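FOR IMMEDIATE RELEASE -- April

Sulleck Brings Its "One Cup by the Sink" Bathroom Tidying Program to More Than 200 Homes

CISHAM -- Sulleck, the home organizing firm known around Cisham for its patient way with crowded cupboards, is delighted to announce that its bathroom tidying program, One Cup by the Sink, will open to all households in town this spring, after a winter trial in 23 homes that left all of us here feeling very hopeful indeed.

The idea is a small one, and we are fond of it for that reason. Each person in the household gets a plain cup. The toothbrush goes in it, the toothpaste goes in it, and everything else that has gathered by the sink over the years is looked at, talked over and given a proper home somewhere else. A visit takes a morning, with time set aside for coffee, and the family decides what stays and what goes.

"People apologize to me at the bathroom door before I have even taken my coat off, and I always tell them there is no need, my own sink had four half-finished tubes of toothpaste on it when I started this work," said Marietjie Ngcobo, founder of Sulleck. "We begin with the cup because it is easy to understand, a child can do it, and by lunchtime you have a clear place to put your hands. After that, folks usually want to do the medicine cabinet too!"

More than 200 homes have already put their names down for the spring round, and the program is now taking bookings for the summer as well. Every visit is made by a team of 2 organizers, who bring the cups, a stack of sorting trays and a roll of labels with them. Families are asked only to clear a table, in the kitchen or wherever there is good light, so that the contents of the bathroom can be spread out and seen all at once.

The cups themselves come from Siliņa, the housewares shop on the market square, which has set aside 700 of them for the program. Zuleica Barros, who manages the shop, helped choose the shape.

"We tried a good many in the back room, standing toothbrushes and tubes in them and giving the counter a bump," said Barros. "A tall, narrow cup will go over as soon as you put a full tube in it. We wanted straight sides and enough room at the top for the brush and the tube to lean away from each other, and we wanted it plain, so it would look at home in anybody's bathroom."

Households that took part in the winter trial have been generous with their advice. Rüdiger Ackermann, who shares one bathroom with his wife and three teenagers, asked for a second visit in the same month and has since cleared the linen closet on his own. It was at his suggestion -- and we thank him warmly for it -- that the program now includes a short return call, so that a family can ask about whatever has crept back onto the counter.

Bookings are made in person at the Sulleck office or at the Siliņa counter, mornings until noon. Questions from the press may be addressed to Rosângela Portela, Sulleck, Cisham. 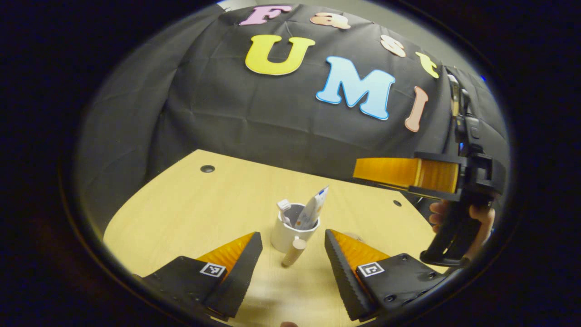 A toothbrush and a tube of toothpaste share a white cup on a wooden table.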